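Skuvmont Highland Stay — Two-Night Package for Two Adults

Operated by Prollier Travel
Package reference: Skuvmont 37
Price: €1499 per room, based on two adults sharing
Group size: up to 12 guests

Overview

The Skuvmont Highland Stay is a short break in the hill town of Skuvmont, arranged for guests who wish to leave the heat of the coast for a few days without the demands of a long journey. The package combines a two-night stay at the Wernell guesthouse with return transport, a guided walk and admission to the Riviere gardens. It is suitable for couples, friends and family members travelling together.

Skuvmont stands on a wooded ridge above the Riviere valley. Evenings are cool throughout the year, and mist is common before breakfast. The town is small and may be crossed on foot in a quarter of an hour, although several of the streets between the market and the upper church are steep. The main square is closed to traffic in the evening, when most of the restaurants put their tables outside.

Accommodation

Guests are accommodated at the Wernell, a family-run guesthouse on the quieter side of the ridge. All rooms have a private bathroom, heating, a kettle and a writing desk. Rooms at the rear face the valley; those at the front face the lane and are slightly larger. A preference may be stated at the time of booking and will be met where possible. The building has no lift. Guests who have difficulty with stairs are asked to request one of the ground-floor rooms, which are allocated in order of booking.

Breakfast is served in the garden room from seven o'clock until half past nine. Dinner is provided on the first evening only. The kitchen is able to cater for vegetarian, vegan and gluten-free diets if notice is given at least three days before arrival.

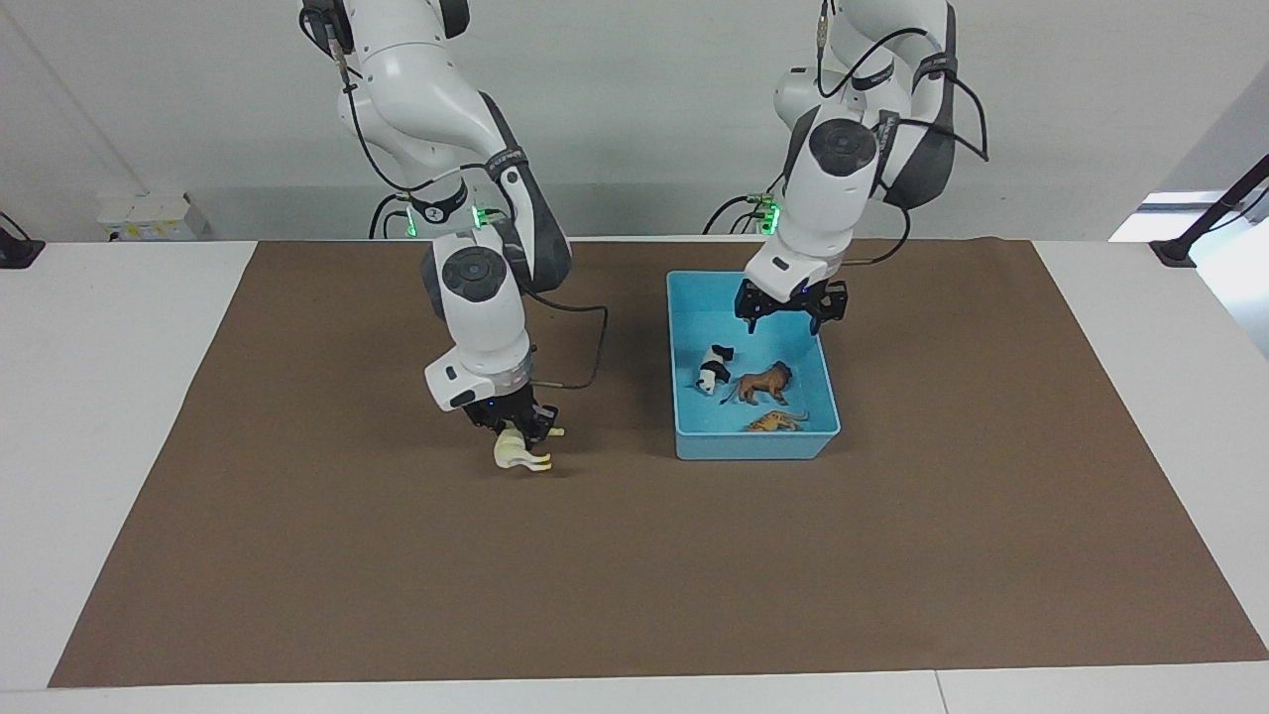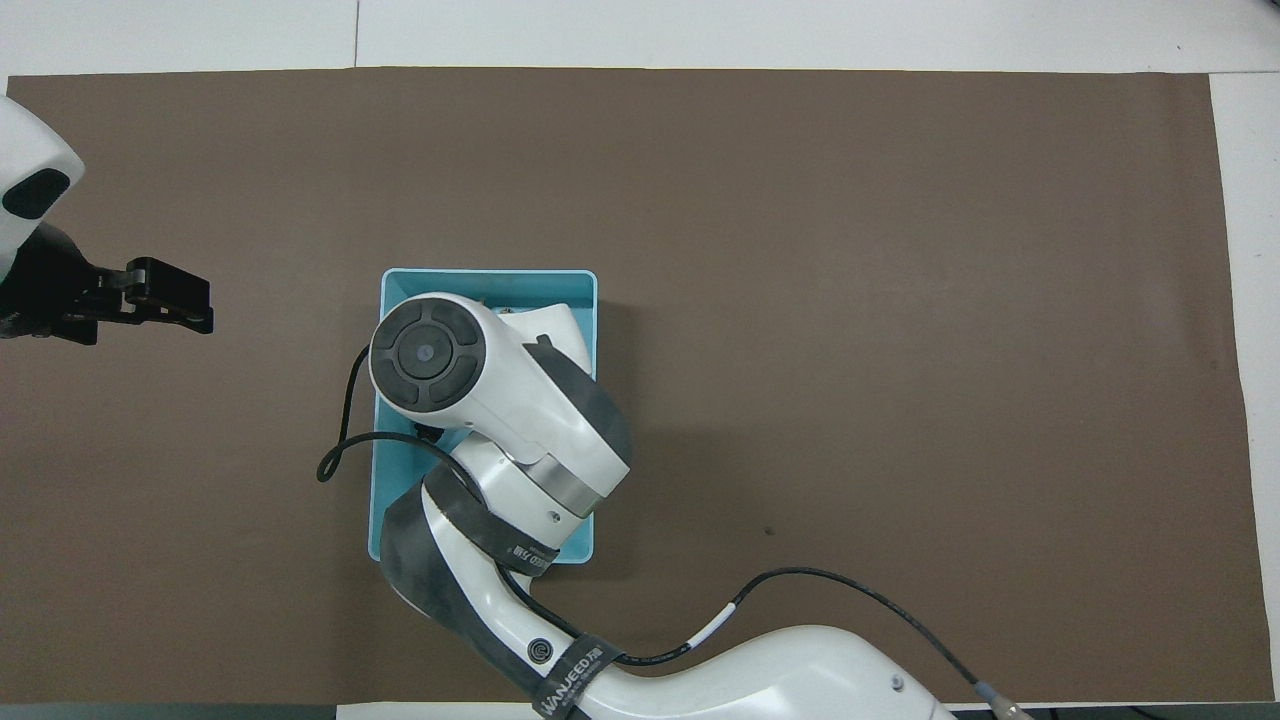

Skuvmont, Aug 28, 2022

The programme for the coming season has been revised, and the details given on this page replace those printed in the earlier brochure. The principal change concerns the guided walk, which now starts from the Wernell and no longer from the coach station. The return departure has also been moved to a later hour, giving guests most of the final afternoon in the town.

Programme

Day one. Coach departure from the lower terminal at nine in the morning, with one stop on the road. Arrival in Skuvmont is expected shortly before lunch. Luggage may be left at the Wernell until rooms are ready at two o'clock. The afternoon is free. Dinner is served at the guesthouse at half past seven.

Day two. Guided walk along the ridge path after breakfast, led by Maarten Dewulf, who has walked these hills since childhood and has guided for Prollier for several seasons. The walk lasts three hours at an easy pace and includes a pause at the old signal house — the highest point on the route. Admission to the Riviere gardens is included for the afternoon and the ticket may be used at any time until closing. Dinner is at guests' own arrangement. A list of restaurants is kept at reception.

Day three. Rooms are to be vacated by eleven o'clock. The covered market is open until early afternoon and is a good place to buy the local honey and strawberry preserve. The coach departs from the market gate at five o'clock.

What the price includes

Return coach transport from the lower terminal
Two nights' accommodation with breakfast
Dinner on the first evening, excluding drinks
Guided ridge walk
One admission per person to the Riviere gardens
Local visitor tax

What the price does not include

Travel insurance
Lunches, and dinner on the second evening
Taxi fares within the town
Items of a personal nature

Clothing and equipment

A warm layer is advised in every season, together with a light waterproof jacket. The ridge path is uneven and can be muddy after rain — shoes with a firm sole are required for the guided walk, and the guide may decline to take any guest who is not suitably shod. Walking poles may be borrowed from the guesthouse free of charge.

Booking and payment

A deposit of one quarter of the price secures the booking. The balance is payable four weeks before departure. Bookings made within four weeks of departure must be paid in full when the reservation is made. Confirmation is sent in writing, with the coach time and the name of the contact at the guesthouse.

Guests travelling alone are welcome and should contact the office for the single occupancy rate. Children under the age of eight are not accepted on the guided walk, though they may stay at the Wernell with an accompanying adult.

Changes and cancellation

Dates may be changed once without charge, subject to availability, provided that the request is received before the balance falls due. The deposit is not refundable. Should Prollier Travel be obliged to withdraw a departure, guests will be offered another date or the return of all sums paid. The guided walk may be shortened or replaced by a tour of the upper town in poor weather, and no refund is given in such cases.

There are no departures in November, when the guesthouse closes for its yearly maintenance.

Enquiries

Questions concerning this package should be addressed to Nneka Idahosa, Reservations Manager, at the Prollier Travel office. The office is open on working days from nine until five and closes for one hour at midday. Written enquiries should quote the package reference and the preferred date of travel.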